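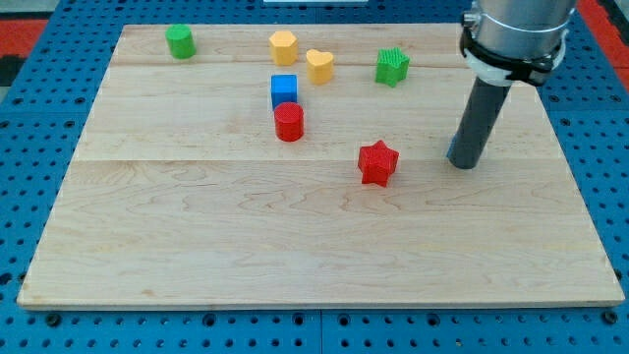
第三章 首次使用与理发操作

本章适用于 Lava 系列充电式理发器的家用及店用型号。首次使用前，操作者应通读第一章“安全须知”和第二章“部件名称”。本章所称“主机”，指不含限位梳和充电座的理发器本体；所称“刀头”，指动刀片、定刀片及刀座的组合件。

3.1 开箱核对

1. 取出主机，撕去刀头外侧的保护膜，并取下运输用护套。
2. 对照随附的装箱单，核对充电座、电源适配器、限位梳、清洁刷、润滑油及收纳袋是否齐全。
3. 检查刀齿有无缺损、弯曲。用目视方式检查即可，不得以手指沿刀齿方向划动。
4. 记录主机底部的序列号，填入本手册封底的保修登记栏。

注：店用型号不附收纳袋，另附一只备用刀头。备用刀头在启用前应保存在原密封袋内。

注意：部件如有短缺或损坏，请勿使用，并与购买处联系。使用其他厂商的适配器造成的损坏不在保修范围之内。

3.2 充电

1. 将充电座置于平稳、干燥、远离水槽的台面上。
2. 将适配器插头插入充电座背面的插口，再将适配器接入电源插座。
3. 确认主机开关处于“关”的位置，将主机竖直放入充电座。指示灯呈橙色闪烁，表示充电正在进行。
4. 首次充电须连续进行4小时，其间不要取出主机。
5. 指示灯转为绿色常亮后，即可取出使用。

如指示灯不亮，应先取出主机，用干布擦拭底部的两个金属触点，再重新放入。仍不亮时，更换电源插座后再试。指示灯红绿交替闪烁属于温度保护，此时应将主机移至阴凉处静置，待恢复室温后再行充电。

长期不用时，应至少每季度充电一次。电池电量完全耗尽后存放过久，可能无法恢复原有容量。

注意：请勿在浴室内充电。请勿用湿手插拔适配器。充电过程中主机外壳微热，属正常现象；若发烫或有异味，应立即拔下适配器并停止使用。

3.3 刀头的安装与零位校准

刀头在出厂时已安装并校准。更换刀头后，或剪发时出现夹发、漏剪，应按下列步骤重新校准。

1. 关闭主机，并确认主机已离开充电座。
2. 用拇指向外推刀头背面，听到卡扣松开的声音后将刀头取下。
3. 将新刀头下方的凸舌插入主机卡槽，向机身方向按压，直至完全扣合。
4. 将侧面调节杆推至最上方，即“零位”。
5. 从正面观察两片刀齿。动刀片的齿尖应略低于定刀片的齿尖，两排齿尖应相互平行。
6. 如不平行，用随附的螺丝刀将刀座螺钉各旋松半圈，轻推定刀片至平行位置，然后交替拧紧。
7. 在刀齿两端及中部各滴一滴润滑油，空转片刻，用干布拭去多余的油。

警告：动刀片的齿尖不得高于或齐平于定刀片的齿尖，否则可能割伤皮肤。校准后，应先在操作者自己的前臂汗毛处轻触试验，确认无刺痛感后方可用于理发。

3.4 限位梳的选用

限位梳决定剪后保留的头发长度。梳背刻有编号，编号与长度的对应关系如下。

短号梳：用于鬓角、后颈及两侧下部，配合调节杆可作细微变化。
中号梳：保留长度为13毫米，用于两侧上部及后脑。
长号梳：保留长度为16毫米，用于头顶及额前。
锥形梳：左、右各一，用于耳周过渡，不可互换。

安装限位梳时，先将梳齿前端套住刀齿，再将梳背后端压下，至发出“咔”的一声。拆卸时向上提起后端卡扣。限位梳未扣紧而开机，梳体可能在剪发中途脱落，并在发型上留下难以修补的缺口。

所标长度系指顺滑直发在逆毛流方向推剪时的结果。卷发、粗硬发质及顺毛流推剪时，实际保留长度会偏长。初次为他人理发者，应从长号梳开始，视效果逐级换用较短的限位梳。

3.5 理发前的准备

1. 请被理发者就座，使其头部与操作者的胸部大致等高。
2. 围上围布，在颈部垫一层颈纸，松紧以可插入一指为宜。
3. 用宽齿梳将头发梳顺，解开所有发结。头发应保持干燥。使用过发蜡、发胶的，应先洗净吹干。
4. 确认毛流方向，尤其注意头顶的发旋和后颈的逆生发。
5. 与被理发者商定发型。如对方出示照片作为参考，应确认其所指的是长度、层次还是鬓角形状，并说明发质和发量可能造成的差别。

注：以演员、歌手或运动员的发型照片为参考时，请留意照片中的头发往往经过造型产品定型。店内操作者宜在开剪前口头复述一遍约定的长度，取得确认后再行操作。

注意：头皮有破损、炎症或新近愈合的伤口时，不得使用本产品。

3.6 基本操作：两侧渐变短发

下述步骤以两侧渐短、顶部较长的常见发型为准。其他发型请参阅附册《Brulus 发型图谱》。

1. 安装长号梳，打开电源，待马达运转平稳。
2. 自后颈发际线起，将梳背贴住头皮，逆毛流方向缓缓向上推进。到达头骨最宽处时，手腕向外翻出，使理发器逐渐离开头皮。
3. 以同样方法处理左、右两侧。每一趟与上一趟应重叠约半个刀头的宽度。
4. 换用中号梳，重复上述动作，终止位置较前一次低两指。
5. 换用短号梳，处理鬓角及后颈，终止位置再低两指。
6. 如各段之间可见明显分界，将调节杆置于中间位置，以刀头的一角沿分界线轻挑。动作宜短，不可在同一处反复推剪。
7. 装上锥形梳，修整耳周。操作时用另一只手将耳廓轻轻向前压住。
8. 取下限位梳，将主机翻转，使刀齿朝向皮肤，自上而下修出鬓角和后颈的轮廓线。
9. 从正面检查两侧是否对称。检查时应请被理发者目视前方，不要低头。

头顶部分可用长号梳推剪，也可用剪刀配合手指夹剪。夹剪时以后脑处已剪好的头发为长度基准，自后向前逐层进行，每层只取薄薄一片。额前的头发最后处理，宁长勿短。

推剪速度过快是造成漏剪的主要原因。刀头在发量较多处转速下降时，应退出并清除刀齿间的碎发，不要用力前推。

警告：未装限位梳时，刀齿与皮肤之间不得垂直。移动方向改变前，应先使刀头离开皮肤。

为儿童理发时，另须遵守以下各项：

1. 开机前先让儿童听到马达的声音，并将机身背面轻贴其手背，使其熟悉震动。
2. 由另一名成年人在旁扶稳其头部。
3. 全程使用限位梳，轮廓线可改用圆头剪刀修整。
4. 儿童哭闹或转头时，立即关机，待其安静后再继续。

3.7 常见情形的处理

剪后两侧长度不一：以较短一侧为准，用同一限位梳修整较长一侧。修整前先核对两侧所用的限位梳编号是否一致。

局部剪得过短：停止在该处操作，将周围头发以长一号的限位梳做出过渡。缺口位于后颈时，可将整体轮廓线适当上移。

刀头夹发：立即关机，取下刀头，顺头发方向退出，不可强拉。随后依3.3进行校准和上油。

马达声音变大：多由缺油或碎发堆积引起。清洁并上油后仍无改善，应更换刀头。

使用中自动停机：如指示灯呈橙色，为电量不足，可连接适配器后继续使用；如呈红色，为过载保护，应清洁刀头后重新开机。

皮肤发红：用清水冲洗后保持干燥，当日不要使用含酒精的须后产品。症状持续者应就医。

3.8 使用后的清洁与消毒

1. 关机，取下限位梳和刀头。
2. 用清洁刷刷去刀齿及刀座内的碎发，机身开口处应朝下刷。
3. 刀头及限位梳可用流水冲洗。主机不可冲洗，只可用拧干的软布擦拭。
4. 将洗净的部件置于通风处，完全晾干后再装回。
5. 在刀齿上滴油，空转后拭净。

店用型号在每位顾客使用之后均须消毒。应使用标明适用于金属器具的消毒喷雾，并按其标签所示时间静置。不得将刀头浸泡在含氯溶液中，也不得使用高温蒸汽设备。已消毒的与未消毒的刀头应分开放置，容器上应有明确标识。

注意：清洁时若发现刀片有锈斑，应更换整个刀头。请勿自行打磨刀片，也不要将不同刀头的动刀片与定刀片混装。

3.9 存放与运送

主机应套上刀头护套，存放于儿童接触不到的干燥处，避免阳光直射。收纳袋内不要同时放入剪刀等尖锐物品。随身携带乘坐飞机时，应启用行程锁：关机状态下长按开关，至指示灯闪烁两次。再次长按即可解除。

3.10 咨询与维修

购买者可凭保修登记栏中的序列号，向 Trumelano 授权的任一服务网点申请检修。现有网点共1,361处，名录见附册。送修时请将主机、刀头及适配器一并送交，限位梳可自行保留。送修前应完成清洁，未经清洁的主机可能被退回。

店用型号的操作培训由 Mahawong 培训中心承办，每周五下午开课，课程负责人为 Apinya Nilsuwan。参加者应自备一台已充满电的主机。有关本章内容的更正意见，请以书面形式寄交手册编辑 Chutima Siriwan，并注明手册版本及章节编号。

刀头的更换周期与耗材订购编号，见第四章。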